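작업 노트: 성인 발레 스튜디오 바닥 및 바 점검
4월 12일, Halside 연습실

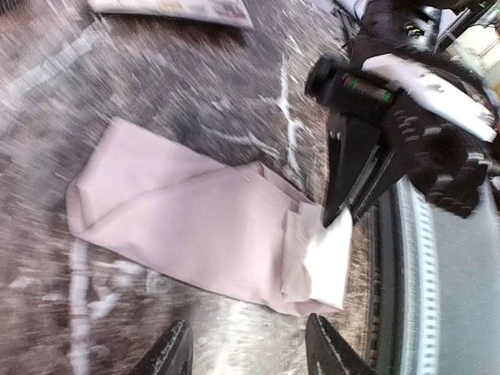

1. 오늘 하려던 것

성인 초급반이 쓰는 큰 연습실 바닥이 미끄럽다는 말이 계속 나온다. 말이 나온 지는 꽤 됐는데 지금까지 한 일은 바닥재를 판 Katsaros 쪽에 전화해서 "길들이는 기간이 필요하다"는 답을 들은 게 전부다. 길들이는 기간이 언제 끝나는지 물으면 사용량에 따라 다르다고 한다. 깔고 나서 지난 8월부터 매주 수업을 돌렸는데 아직도 길이 안 들었다면 앞으로도 안 들 거라고 보는 게 맞지 않나.

그래서 제조사 설명은 제쳐두고 직접 재보기로 했다. 방법은 단순하다. 발레 슈즈 한 짝에 모래주머니를 넣고 용수철 저울로 수평으로 당겨서, 움직이기 시작하는 순간의 눈금을 읽는다. 마찰계수라고 부르기에는 민망한 수준이고, 같은 방 안에서 자리끼리 비교하는 용도로만 쓸 생각이다. 다른 방 수치와 섞지 말 것.

2. 바닥 측정

측정 지점은 바 앞줄, 센터, 대각선 이동 구간, 출입문 앞, 피아노 옆. 모두 43개 점을 찍었다. 처음에는 마스킹 테이프로 격자를 만들었는데 테이프를 뗀 자리에 끈적임이 남아서 그 자리만 값이 튀었다. 테이프 붙였던 점은 닦고 다시 쟀다. 다음에는 분필로 할 것.

슈즈는 가죽 밑창과 캔버스 밑창 두 종류로 했다. 가죽은 새것, 캔버스는 분실물 상자에서 한참 주인을 못 찾은 것. 공정한 비교가 아니라는 건 안다. 그래도 회원들이 신고 오는 신발 상태가 제각각이니 차라리 이쪽이 현실에 가깝다.

결과를 보면, 미끄럽다고 제일 많이 지적된 센터는 전체 평균과 별 차이가 없다. 오히려 낮게 나온 곳은 출입문 앞과 바 왼쪽 끝이다. 출입문 앞은 짐작이 간다. 겨울 내내 핸드크림 바른 손으로 문을 열고 그 손으로 바닥 짚고 스트레칭하는 자리다. 바 왼쪽 끝은 모르겠다. 처음에는 저울을 잘못 읽은 줄 알고 세 번 다시 당겼는데 같은 값이었다.

센터가 미끄럽게 느껴지는 건 바닥 탓만은 아닐 수 있다. 바를 잡고 하던 동작을 손 놓고 하면 당연히 불안하고, 성인 입문자라면 그걸 "바닥이 미끄럽다"로 느껴도 이상하지 않다. 다만 이 얘기를 회원들한테 그대로 하면 "네가 못해서 그렇다"로 들린다. 안내문에는 쓰지 말자.

3. 세정제 의심

바닥 청소에 Kadix 중성 세정제를 쓴다. 통 뒤에 희석 비율이 적혀 있는데 걸레통에 실제로 얼마나 들어가는지 아는 사람이 없다. 물어보니 "뚜껑으로 적당히"라고 한다. 적당히가 문제일 가능성이 크다고 본다.

측정값이 낮은 두 곳을 맹물로만 두 번 닦고, 완전히 마를 때까지 두었다가 다시 쟀다.

출입문 앞: 눈에 띄게 올라감. 가죽, 캔버스 둘 다.
바 왼쪽 끝: 가죽은 조금 올라감. 캔버스는 그대로.

출입문 앞은 잔류물로 봐도 될 것 같다. 바 왼쪽 끝은 여전히 설명이 안 된다. 바닥 밑 탄성층이 꺼져서 신발이 닿는 면이 달라진 게 아닌가 하는 의견이 있었는데, 그걸 확인하려면 뜯어야 하고 뜯으면 보증이 끝난다. 우선은 보류.

로진은 안 쓰기로 한다. 마룻바닥이면 모를까 이 비닐 바닥에 로진을 쓰면 처음 며칠은 잡아주다가 가루가 뭉치면서 어디는 붙고 어디는 밀린다. 턴 연습하다가 발만 멈추고 무릎이 돌아가는 게 미끄러지는 것보다 더 무섭다. 예전 연습실에서 겪어봤으니 이 건은 다시 논의 안 해도 된다.

4. 이동식 바

Morkutico 이동식 바 두 대. 카탈로그에는 하중 120kg까지 견딘다고 되어 있다. 수직으로 가만히 얹었을 때 얘기일 것이다. 수업에서 바가 받는 힘은 그런 힘이 아니다. 발란스 잡다가 넘어질 것 같으면 다들 옆으로 잡아당긴다. 카탈로그에 옆 방향 수치는 없다. 문의 메일을 보냈더니 같은 카탈로그를 첨부해서 보내왔다.

직접 당겨봤다. 바 중간을 어깨 높이에서 수평으로 당기면 생각보다 일찍 반대쪽 발이 뜬다. 끝을 당기면 뜨기 전에 바 전체가 먼저 돌아간다. 발 받침에 모래주머니를 얹으면 나아지는데, 받침이 좁아서 주머니가 수업 중에 밀려 떨어진다. 끈으로 묶으면 되긴 하지만 발에 걸릴 게 하나 더 생기는 셈이라 썩 마음에 들지 않는다.

높이 조절 나사는 한 대가 헛돈다. 조여도 체중을 실으면 한 칸 내려간다. 이건 측정할 것도 없이 고장이다. 고칠 때까지 이쪽 바는 벽에 붙여두고 쓰지 않는다. 노란 끈 묶어둠.

참고로 키 작은 분들이 바가 높다고 하는 건 조절 나사와 무관하다. 제일 낮은 칸에 맞춰도 높다. 아래 봉을 잡으라고 하면 다들 어린이용이라고 생각해서 안 잡는다. 수업 시작할 때 강사가 먼저 아래 봉을 잡고 시범을 보이는 게 제일 빠를 것 같다.

5. 비용

바닥 전체를 새로 까는 견적은 받지 않았다. 받으면 까는 쪽으로 얘기가 흘러갈 게 뻔하다. 오늘 수치로는 깔아야 할 이유가 없다.

나사 교체 부품값은 배송 포함해서 59달러. 나사 하나에 이 돈을 내는 게 맞나 싶어 철물점 규격품을 대봤는데 나사산이 안 맞는다. 일부러 안 맞게 만든 것 같다는 의심은 의심으로만 적어둔다.

Katsaros의 전용 표면 처리제는 312달러, 일 년에 한 번 도포 권장. 효과 자료를 달라고 하니 고객 후기를 보내줬다. 후기는 자료가 아니다. 맹물 걸레질로 출입문 앞이 나아진 걸 봤으니 처리제는 그 다음 얘기다.

6. 남은 일

세정제 희석용 계량컵을 걸레통에 묶어둘 것. 뚜껑 사용 금지.
한 달 동안 수업 전 마른 걸레질, 주 1회만 희석액. 같은 43개 점 다시 측정.
다시 잴 때는 오늘 쓴 슈즈 두 짝 그대로 쓸 것. 비품장 맨 위 칸, 지퍼백 안에 넣어둠. 분실물 상자에 되돌려 놓지 말 것.
모래주머니 무게를 안 적었다. 주머니도 같이 지퍼백에 넣었으니 저울 있는 사람이 재서 여기에 적어주면 좋겠다.
미끄럽다는 말이 나오면 날짜, 자리, 동작, 신발을 같이 적기. "전체적으로 미끄러움"은 이제 안 받는다.
바 왼쪽 끝은 수업 때 비워둘지 말지 결정 못 함. 비우면 한 사람이 센터 쪽으로 밀려 나와야 한다. 당분간은 서도 되지만 를르베 발란스 할 때는 한 걸음 안쪽으로 오게 하자.

온도와 습도를 안 적은 것도 지금 생각났다. 오전에 재기 시작해서 오후에 끝났고 중간에 난방이 한 번 꺼졌다. 점마다 시각은 적어뒀으니 순서대로 놓고 값이 시간에 따라 흐르는지 한번 봐야 한다. 만약 흐른다면 바 왼쪽 끝은 제일 처음에 잰 자리라서 얘기가 또 달라진다. 다시 세 번 당긴 것도 바로 이어서 한 거라 별 위안이 안 된다. 다음번에는 왼쪽 끝을 맨 처음과 맨 마지막에 한 번씩 잴 것.

Halside 성인 발레 연습실 작업 노트 | 문의: 접수대 | 무단 전재 금지 | 맨 위로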